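Handout 4: Good practice at the pick bench (shelf to tray)
Module notes, Custthorpe site. Read before the practical, bring a printed copy.
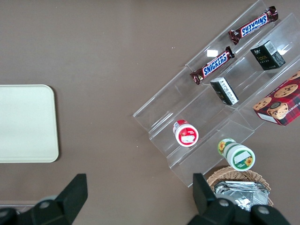 1. Before power on

Walk round the bench. Bags, mugs, phones off it.
Know where your nearest stop button is. Press it, check it latches, reset. Every session, even if the last group did it.
Speed cap for these sessions is 300 mm/s at the tool. Don't raise it to save time, you will lose the bench slot.
Fingers: check the screws are tight and pads are clean. Loose screw = no run, log it.

2. Laying out stock

Clear acrylic is awkward for depth sensing. Edges and glare get read as surfaces, or not read at all. So teach shelf heights by touch-off, don't trust the depth map on its own.
Keep a clear strip of table between stand and tray. The arm crosses there and nothing should be parked in it.
Mixed stock is deliberate: chocolate bars (Snickers), small black boxes, tubs lying down, the shortbread box, foil packets in the basket. Different grip for each, see section 3.
Tray starts empty. If it isnt, empty it and restart the count.

3. Grip rules

Wrapped bars: across the width, middle of the bar. Never by the crimped ends, they tear.
Boxes: two flat faces, square on. If a box has tipped, straighten it by hand with the arm stopped.
Round tubs: low force first, then step up. They roll.
Foil packets: slowest setting. One at a time, if two come up put both back.
Baskets: fingers must not touch the rim. Approach from above only.

4. Hands and arm

No reaching in while the arm is live. Paused is live. Stopped means the button is down and the light has changed.
One person on the pendant, and that person calls "clear" out loud before restart.
Wait 30 seconds after a fault before reseting. Read the message in that time and write it down.

5. Logging

Form 526, one per run. Item, grip used, result, any drop. Drops count even if the item landed in the tray.
Renico and Belmonte benches use the same form. Estia has its own, ask for it at the desk.
Forms from before Febuary have the old force column, bin them.

Next handout: force limits and how to measure them. Bring your logs.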